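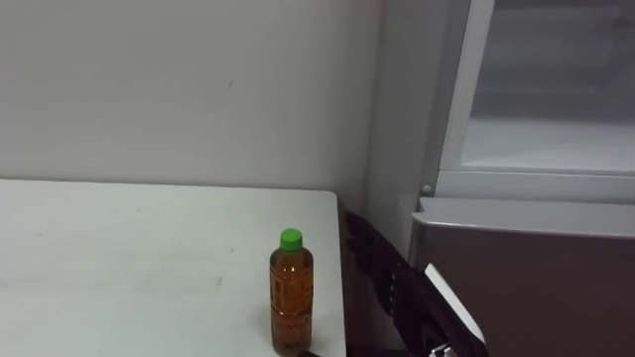

Mogens Brøndum wrote to me that a bottle deposit is a tax on people who don't have time to stand in line, and that the town of Dallthorpe should drop the idea before the vote. I got several letters like his in April. I think he is wrong about the tax and right about the line.

A deposit is money you get back. If you pay it on a drink and return the bottle, you are out nothing. The trouble starts when returning it is hard. Dallthorpe's plan calls for one return point, at the Gunn Street depot, open on weekdays until four. Anyone who works a day shift will be paying for bottles and never seeing the money again. Mr. Brøndum drives 200 miles a week for his job. He is not going to the depot at three in the afternoon.

Nalleck did this better. They required every store over a certain size to take bottles back during normal hours. The stores complained about the space and the smell, and some of that was fair. The town paid them a small handling fee and the complaints mostly stopped. In the first month the stores took in 2169 bags. The old depot had taken in 545 the month before.

I also don't like where the unclaimed deposits go under our plan. They go into the general fund, so the town does better when fewer people return their bottles. I don't accuse anyone of planning it that way. It is still a bad way to set things up, and the money should go to the stores or to cleaning up the river path.

I'd vote for a deposit tomorrow if the stores were in it. As written, I'd send it back. The draft is on file at the town clerk's office, and comments are taken there in writing until the end of the month.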